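Section 4: Importing tracks into a Varivon playlist

1. Open the Library tab and select Import.
2. Choose the folder that holds your music. Each import can take up to 125 tracks.
3. Wait for the progress bar to reach 80 percent before you open another tab. Artwork loads last.
4. Check the artist and title fields. Mixtapes often come in with the host's name listed as the artist.
5. Select Save Playlist.

Note: Guest verses are stored under Featured, on page 2 of the track editor.

Caution: Deleting a playlist also deletes its play counts. Export the counts first if you want to keep them.
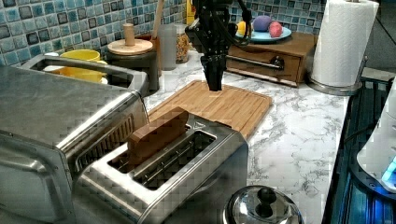
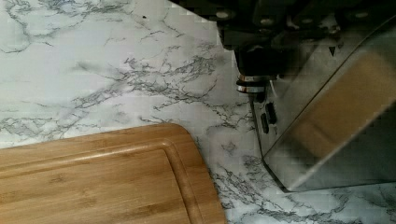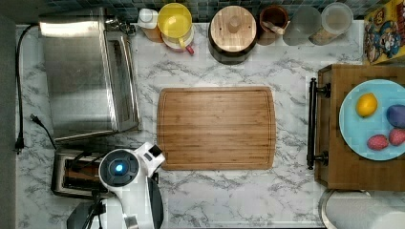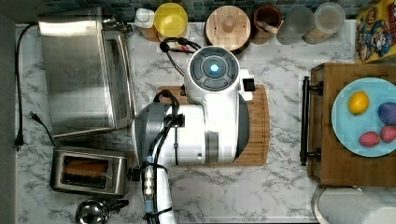
To play the list on a speaker in another room, open Output and pick the speaker by name. Start with the volume at 50 and turn on Level Match, so that older rap albums and newer singles play at the same loudness. Speaker names can be up to two words long. Use a name that tells you where the speaker is, such as Marble Counter or Cutting Board for one in a kitchen, then select Done. The name shows up on every phone signed in to the account.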